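I still think children should learn to lay a table before they learn to read a menu, and a play set is the kindest way to start. 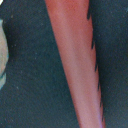 Floor Stevens

My nan in Vosesham taught me on a dark cloth - the placemat shows up so nicely, and so does every crumb. 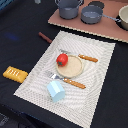

She never fussed over a crooked fork, bless her, and neither should we.
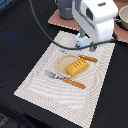
Let them serve you a toy tomato, say thank you, and ask for seconds.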